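How to Organize a Toiletry Collection Drive for Your Neighborhood

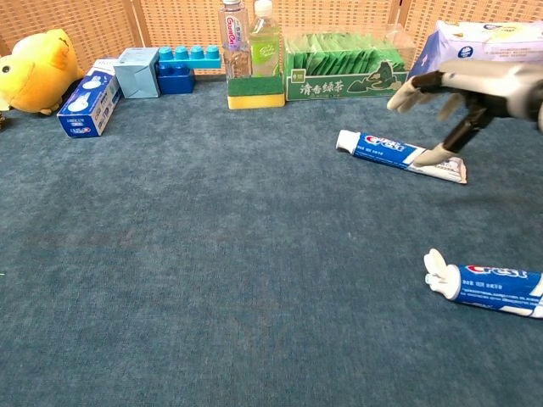
A toiletry collection drive gathers personal care items from residents and passes them to organizations that distribute them. Food pantries receive a steady supply of canned goods, but soap, shampoo and toothpaste are often in short supply on their shelves. The following guide sets out the procedure used by the Samavine Community Network in its own drives. It may be adapted by schools, tenant groups, places of worship and workplaces.

Step 1. Confirm the recipient before you announce anything

Select the receiving organization first. Call or write to the person in charge of donations and ask which items are needed, which items cannot be accepted, and on which days deliveries may be made. Some shelters do not accept mouthwash that contains alcohol. Others decline razors or aerosol cans. Request the list in writing and keep a copy with your drive records.

Ask also whether the recipient prefers loose items or ready-made kits. Many groups assume that kits are more helpful, but a pantry that lets visitors choose their own goods will have to open every bag. The Nemell branch learned this in its first year, when 200 packed kits were returned to be taken apart and sorted by type.

Step 2. Set a period and a goal

A collection period of 12 days works well for most neighborhoods and includes at least one weekend. Longer drives tend to lose attention after the opening week. January is a suitable month, as pantry shelves are often low once the holiday drives have ended.

State the goal in items. A small apartment building may aim for 40 items, while a group of several streets may aim for 200. Post the running total where donors will see it and update it on the same day each week.

Step 3. Write a short request list

Keep the printed list to one side of a half sheet. Donors at a store will not read a long one. The standard Samavine list is as follows:

- Toothpaste, full size or travel size, unopened
- Toothbrushes in original packaging
- Bar soap or body wash
- Shampoo and conditioner
- Deodorant
- Menstrual pads and tampons
- Diapers, sizes 4 and up
- Disposable razors (only if the recipient has agreed)

Place the end date and the drop-off address at the top of the sheet. If the list will be read by families who speak other languages at home, have it translated by a fluent speaker and checked by a second one before printing.

Step 4. Arrange the drop-off points

Choose indoor locations with regular hours and a person on the premises. A covered porch is not recommended, as heat and frost can spoil creams and liquids. Libraries, laundromats and building lobbies are good choices. Obtain permission from the manager and leave a name and telephone number at the desk.

Use sturdy boxes with a wide opening, and label all sides. A box that holds shampoo becomes heavy quickly -- do not allow it to fill past the halfway mark. Assign one person to each location and have that person empty the box at least every other day.

Step 5. Sort the donations

Sorting is the longest part of the work, and it should not be left to the final evening. Reserve a room with a clean floor or long tables and enough space to walk between the groups of items. Floor sorting is practical for light goods such as toothpaste and toothbrushes. Bottles are better handled at table height.

Proceed in this order:

1. Remove anything that has been opened, used or damaged.
2. Check the expiration dates. Toothpaste with fluoride, sunscreen and medicated products usually carry one, often stamped on the crimped end of a tube or the base of a bottle.
3. Group the remaining items by type, and then by size.
4. Tighten the caps of all liquids and place each bottle in a sealed plastic bag.
5. Count each group and enter the figure on the tally sheet.

Items that cannot be donated should be disposed of under local rules. Do not pour shampoo or lotion down a storm drain.

"We ask two people to count every group separately and compare the results before a box is closed," said Rasha Mahasneh, who coordinates drives for the Hapeta branch. "It adds a few minutes. Our tally sheets have matched the pantry's receipts ever since."

Step 6. Pack for delivery

Pack one type of item to a box wherever the quantity allows. Mark the contents and the count on the top and on one short side, so that the label can be read when boxes are stacked. Keep soap apart from paper goods and diapers, which take on its scent. Place heavy boxes at the bottom of the vehicle and secure the load.

Deliver at the agreed time. Bring two copies of the tally sheet and ask the recipient to sign both. Keep one for your records.

Step 7. Report and thank

Within one week of delivery, post a brief notice at every drop-off point giving the final count and the name of the recipient. Send a separate letter to each host location. Donors who claim a tax deduction may ask for a receipt; this must come from the receiving organization if it is the registered charity, and your group should not issue one in its place.

Hold a short review meeting while details are fresh. Record which locations collected the most, which items arrived in excess, and which were missing. The Kudeo branch files these notes with its request list, and the list for the following drive is revised from them.

Groups wishing to borrow labeled boxes or obtain blank tally sheets may apply to the Samavine office in writing. Requests should be received at least four weeks before the opening day.

Last updated 25 September 2021

12 shares | 4 comments

Related Guides
Planning a Winter Coat Exchange
How to Write to a Building Manager
Setting Up a Shared Tool Shelf
Sample Tally Sheets and How to Use Them
Hosting a Street Cleanup Morning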